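Home | News | Projects | Calendar | Join

Kitchen table arm: second month

31 May 2025 – by Rodel Yap

Illia Ivanyshyn and Solomiia Panasiuk have moved their tabletop arm from the back bench at Dovhaniuk to the low table by the window. The new mount took two Saturdays. The first bracket flexed whenever the arm reached past the middle of the table, so Illia cut another from thicker stock and added a brace underneath. It now holds still enough to tune.

The control board is the same Vasumex unit as before, with a new 40-tooth pulley on the shoulder. Solomiia rewrote the homing routine, and startup is down to 19 seconds. 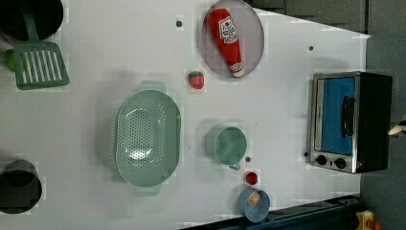
Grasping is where most of the hours go now. The arm handles round things fairly well and does badly with anything flat or thin. The slotted spatula is the worst of the set, with its head lying flush on the tabletop and nothing for the fingers to get under. The ketchup bottle on the plate is easier, though the plate tends to slide when the grip comes in low. Solomiia wants to try softer finger pads before changing any more code – Taras Pavliuk has a sheet of silicone she can cut up.

They have logged over 2000 attempts so far, all stored on the shop computer in the folder marked Claltine. Members are welcome to look through them, but please copy the files first and leave the originals where they are.

Still wanted: a 24-volt supply in working order, and M3 screws in 20 mm length. Leave parts in the tray under the bench or talk to Illia on Thursday evenings.

3 comments | 11 shares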